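Notizen Vortrag Sa 17 Juni, Block nach der Kaffeepause
(Redezeit 18 min, NICHT überziehen, danach direkt Norbert Hrnčiar)

Einstieg: kurz wer ich bin, Dremier, seit letztem August Regeln für Küchenszenen. Keine Firmengeschichte.

Frage ans Publikum: wer hat eine schriftliche Regel, wann ein Simulationslauf als "bestanden" gilt? Hände abwarten. Wirklich warten.

Unser Stand damals: 4000 Läufe, davon 700 ohne Versionsangabe der Szene. Konnte man wegwerfen. Estíbaliz Pacheco hat sie trotzdem alle durchgesehen, Dank an sie (sitzt evtl. in Reihe 2)

Regel 1. Szene einfrieren. Wer einen Hocker verschiebt, vergibt eine neue Nummer. Auch bei zwei Zentimetern. Auch freitags.

Regel 2. Abbruchkriterium VOR dem Lauf festlegen. Kontakt mit Möbeln = Abbruch, Kontakt mit Zielobjekt = kein Abbruch. Klingt banal, bei Bronevska haben drei Leute drei Antworten gegeben.
Rückfrage kommt sicher: was ist mit leichtem Streifen? Antwort: Schwelle steht im Protokoll, wird nicht nachträglich geändert.

Regel 3. Abstände am ganzen Arm prüfen, auch Ellbogen und Zwischenglieder. Alle starren auf die Finger. Casimiro fragen ob ich sein Beispiel erzählen darf (Stusteo, Lauf 912, Greifer sauber, Unterarm im Schrank). Wenn nein: weglassen

Regel 4. Verdeckung dokumentieren. Wenn der Greifer vor einem Gegenstand hängt, darf aus der Ansicht niemand einen Abstand ablesen. Zweite Ansicht oder Geometriedaten, sonst zählt der Wert nicht.

Normen: nur zwei Sätze! Simulation ersetzt keine Risikobeurteilung am echten Aufbau. Wer Details will -> Rosalía Arrieta, Nachmittag, kleiner Saal.
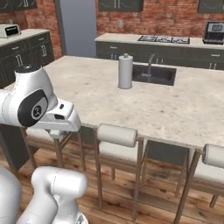
Regel 5, die unbeliebte. Fehlläufe bleiben im Archiv. Mit Grund, mit Kürzel, mit Szenennummer. Valcárcel wollte nur die guten behalten, Diskussion hat ewig gedauert, am Ende Kompromis: Fehlläufe komprimiert, aber vollständig. Kürzel nie "div." oder "sonst.", das liest später keiner mehr.

Dann Übergabe an Hardware. Checkliste eine Seite, zwei Unterschriften, eine davon von ausserhalb des Teams. Geschwindigkeit am Anfang reduziert, Freigabe stufenweise. Not-Halt vor jeder Schicht testen, nicht nur bei der Abnahme.

Falls noch Zeit: Geschichte mit dem falschen Masstab (kurz!!)
Falls keine Zeit: gleich zur Vorlage, liegt am Stand, Noelia Llorente hat die Ausdrucke und nimmt auch Korekturen entgegen.

Fragen max. drei. Mikro an Norbert geben.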